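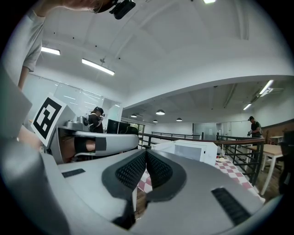 The microwave table, with its checked cloth. Both grippers are in shot.

I promised a few of you I'd write up the slipping pad business, so I've made a pot of tea and I'm going to get it all down before I forget the order things happened in.

Quick recap if you're new. We record people doing ordinary kitchen jobs with hand-held grippers, and a robot arm later tries to learn the same jobs from the recordings. My bit is the microwave: open the door, get the plate in, shut the door, open it again, get the plate out. It sounds like the dullest job in the building and some afternoons it is, but I've grown very fond of it!

The trouble began with a plate that wouldn't stay level. I'd have it gripped nicely, start to lift, and the far side would dip. Only a little at first. I put it down to tired wrists (we'd done 26 runs by then and I hadn't had lunch) and carried on, and that was my first mistake. On the next run the plate swung right round on the pads and I got dinner down my front. Sheila Crabtree laughed so much she had to go and sit on the stairs.

So we stopped and had a proper look. The pads have a fine diamond pattern to help them hold, and on my right-hand gripper it was full of grease. You couldn't see it unless you tilted it to the light. Food gets on the rim of the plate, the rim goes in the pads, and after a while you're trying to hold china with two bars of soap. Peter Hudec scrubbed them with a nail brush and washing-up liquid, and the plate stopped swinging.

I'd have been happy to leave it there. Peter wasn't, and he was right, drat him. The jaws were still closing a touch late on that side, so he took the housing off and found the little screw that holds the linkage had backed out by nearly a full turn. A loose screw and greasy pads together, so each one had been hiding the other. He's put thread lock on it now and done the other gripper as well.
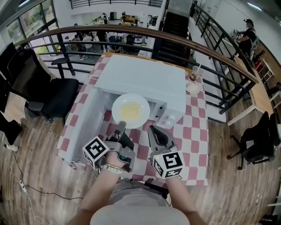 What it did to the recordings

Sadly this is the part that cost us. A recording where the plate slips isn't much use if you're trying to teach a machine to carry a plate, and worse, the ones just before it look fine when you play them back. The jaws say they're shut, the plate is moving, everybody's happy. Then you slow it down and there's my thumb squeezing harder and harder to make up for the lag. Alžběta Koubek went back through the whole batch and we threw out 70 recordings. Seventy! Some of them were lovely.

It's a small dent in 3,595, I know, but those were all mine and I sulked for the rest of the day.

The safety bit

Alžběta asked what would have happened if the plate had been hot, and I didn't have a good answer. I have bare arms when I do this and the microwave is at just the height where anything sliding out comes straight towards me. Up to now our only rule was "don't run it for too long", which isn't much of a rule. We now have these taped up by the table:

Wash and dry the pads every 6 runs, even if they look clean.
Wiggle the jaws before you start. Any play, swap the gripper.
If something slips, stop and say so. Don't squeeze harder.
Nothing goes on the plate that you wouldn't want in your lap.

The last one is Sheila's.

I've also asked for a second set of pads so we can swap them over while the first lot dry. Ulises Toledo has them on order from Arkell and they should come before the end of November. Until then it's me, a nail brush and the sink. If any of you have found something better than washing-up liquid for getting grease out of rubber without making it go shiny, please leave me a comment, I'm all ears.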